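Altano 76-litre roof bag: five months on

The Altano is a soft roof bag with welded seams, a roll-down flap over the zip and six straps. It holds 76 litres, which puts it at the small end of what you can buy. I wanted something for a two-person trip in a small hatchback, with the back seats taken up by the dog, and a hard pod was more than I was willing to pay for or store in a unit.

Fitting it the first time took most of a morning. The instructions are a single folded sheet and the drawings don't match the buckles supplied. Once you work out that the long straps go front to back, the job is simple, and I can now do it in 11 minutes on my own. There's no padded mat in the box. Buy one, or use an old yoga mat cut to size, or you will scratch the duco.
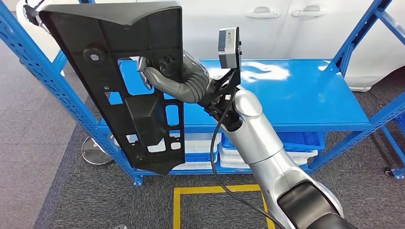
Port Augusta, December. The bag has now done 3,389 kilometres, most of it on sealed road and the rest on gravel between here and the Flinders. I've had it in two proper downpours. In the first, a little water got in at the front corner and dampened a sleeping bag. That was my fault for rolling the flap only once. Rolled three times, as the sheet says, it kept everything dry, including a doona I'd forgotten to put in a liner.

Dust is another matter. After a day on dirt there was a fine red layer along the inside of the zip and on anything packed next to it. My neighbour Abbas Salehi has the Flenia, which costs more and has a double zip, and his comes back cleaner. If you mostly drive unsealed roads I'd spend the extra.

Noise is fair. Above 90 the loose strap ends slap on the roof unless you tuck them under, and a twist in each long strap stops the humming. Fuel use went up slightly and I haven't bothered working out by how much.

One buckle cracked in the second month. I emailed the seller and Sumaiya Kanagaratnam in their spares section posted out two replacements without asking for the old one. They arrived in 5 days. The new buckles are a thicker moulding and haven't given any trouble.

Good: light, folds down to the size of a pillow, waterproof if closed properly, spares available.
Not so good: poor instructions, no mat, lets in dust, zip can't be locked.

I'd buy it again for highway trips.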